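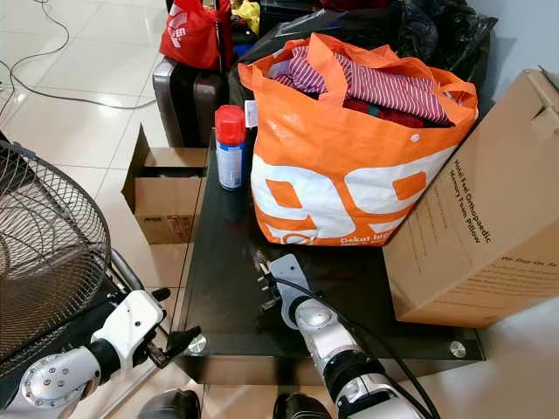

Handout 2: Two-arm handling of soft containers
Notes to accompany the open-day demonstration at the Vallano lab

October 25, 2022
Notes by Onyekachi Akande

1. Purpose of the visit

The demonstration covers a bag-handling task with a two-armed robot. Students should read these notes before the visit and bring the worksheet from Handout 1. The operator for both sessions is Volodymyr Kravets. Ziad Zoubi will be at the control desk and can take questions on the software between runs, but not during them.

2. The workspace

The task area is a low-cost domestic setup. The work surface is a dark glass-topped table. The target is a large orange-and-white shopping bag with orange handles, standing on the table with folded clothes in it; a red-and-white striped garment is the most visible of these. A spray can with a red cap stands to the left of the bag. On the right a brown cardboard pillow box lies on its side, partly overhanging the table.

Three properties of this layout matter for the exercise.

a) Glass top. Dark glass is a poor surface for many depth sensors. Returns can be missing, or can come from reflections. The height of the table is therefore entered by hand at the start of a session and checked by a touch-down move with the right gripper.

b) Neighbors. The spray can is treated as an obstacle with a fixed margin on all sides. The overhanging box is harder. Its outline extends past the table outline, so a planner that uses the table edge as its limit will underestimate it. Expect a question on this.

c) Floor items. There is a fan at the far left, and a suitcase stands behind the table. Neither is a target. Both remain in the collision model — removing them shortens planning time but makes the result useless outside the lab.

3. The arms

Each arm carries a gripper with dark fingers, and the two grippers are controlled separately. In the starting pose for the exercise the right gripper is in front of the bag and the left is near the left edge of the table. The view used by the operator comes from the head, looking down over both arms. Note how much of the lower part of that view the arms take up. Any marker placed near the front of the table is likely to be hidden during an approach.

The cable on the right arm is not modeled. Kravets limits wrist rotation in software to allow for it. The limit is conservative and rules out some grasps that the joints alone would permit.

4. Task sequence

Step 1. Locate both handles. They are thin and change shape on contact, so the pose estimate is valid only up to first touch.
Step 2. Close one gripper on the near handle at low force.
Step 3. Steady the side of the bag with the other arm.
Step 4. Open the mouth of the bag and remove the top garment.
Step 5. Place the garment on a clear part of the table and return to the starting pose.

A run is stopped if the bag tips or if either neighbor is moved. The load limit set for a single gripper in this exercise is 870 g. Above that value the lift must be shared, and the controller switches to the coupled mode described in Oyewole's lecture.

5. To record during the demonstration

Write down the grasp point chosen, the order in which the arms move, and any pause longer than two seconds with your best guess at the cause. Sketch the clearance between the bag and the box as seen from the head view, then from where you stand. The two sketches will differ, and the difference is the subject of the next tutorial.

Reports go to Oluwaseun Omoregie. One page is enough.

Related items
Handout 1: Grippers and contact force
Tutorial sheet: Head-mounted views and occlusion
Lecture notes: Coupled arm control (Obinna Oyewole)
Visit report, July: the Clilia sorting line

Golerstead Department of Automation | Contact the course office | Back to top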